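Workshop Tips: Recording Pick-and-Place Demos Without Wasting the Afternoon
By Aslı Duman, May

Quick ones this month, I have a batch to finish. All for handheld gripper demos of cups, mugs, small kitchen stuff. If you teach by joystick some of this won't apply.

Before you start

Wipe the lens. Every session, not every week. One thumbprint and the whole morning is soft.

Charge both batteries overnight. Swap at lunch even if the light says fine.

Write the task in one plain sentence and tape it to the bench. "Pick up the cup, set it on the saucer, let go." If two people read it differently, rewrite.

Check the clock on the recorder. Ours at Narkow slid 2 minutes and we had to match all the logs by hand. Never again.

While recording

Slow hands. Slower than feels normal. Fast grabs smear and the policy learns the smear.

Start each take from a different spot. High, low, off to the left. Same start every time = a model that only knows one start.

Keep the fumbles if you recover from them. A near miss and a second try is good data. Dropped it on the floor — bin it.

Change the cup every 8 takes. Tall, short, with handle, without. I keep five in a bread crate so I don't go hunting.

Pause a beat before you open the jaws. Makes the cut points so much easier to find later.

Don't talk people through it mid-take. They look up, the wrist goes with them.

Thin cups

Porcelain with a fine rim chips if the jaw comes down on top of it. Come in from the side, below the lip. Seat the cup upright in a cutout first so it can't skate off when you nudge it.
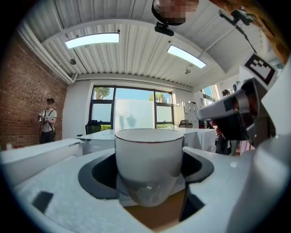

Labeling and storage

Label same day. By the next morning you wont remember which takes were the bad ones.

Folder name: task, object, initials. No "final", no "new2".

Two copies before you clear the card. One on the shelf drive, one anywhere else.

Watch 5 random takes at double speed before you call a batch done. Boring, but catches teh crooked mount.

Comments

Paraschiva Ghiță: The pause before opening is a good one. We did it with the Kustell grippers and segmenting got much quicker. Do you mark the jaws too?

Aslı Duman: Yes, tags on both, and replace them when the corners curl.

benchrat: disagree on keeping fumbles, ours made the arm hesitate for weeks

Ilo: What do you use for the cutouts? Mine tear.

Contact the workshop desk | © Narkow Workshop Notes | Back to top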